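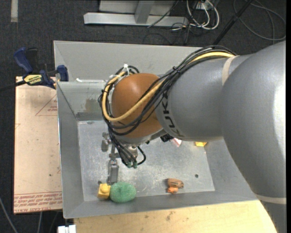
Figure 3. Gray metal bin with sloping walls. Scratches, scuffs and cloudy pale reflections are visible on the floor; a brownish stain is visible on the inner panel at left.

4.2 Surface condition of the bins

We looked at 16 open metal bins at the Srithong site, all of them in use for loose parts. Each bin was graded on floor wear, wall wear and staining, using the scale from Section 3. Two of the authors did the grading separately and then compared sheets. Where the grades differed, the worse one was kept.

Floor wear was the most common finding. Scratches ran in every direction on most floors, with no clear link to the long side of the bin. Scuffs were harder to grade than scratches - a worn floor gives off pale, cloudy reflections (Figure 3), and under overhead light these can hide shallow marks. We therefore checked each floor a second time with a hand lamp held low.

Stains were recorded by place and color only. The brownish patch on the inner panel in Figure 3 was entered as "brown, panel" and no cause was assigned. We did not take samples, so rust and dried oil are not told apart in this section.

Opening size was measured at the top edge. The largest bin measured 600 mm by 600 mm. Wall slope was left out of the grading, although Sriwong and Görtz noted that parts tended to settle at the foot of the walls, and that the floor there was often duller than in the middle.

Grades for all bins are given in Table 2. The bins at Brirkedach were graded later by Kaewsai on the same scale and are treated in Section 4.3.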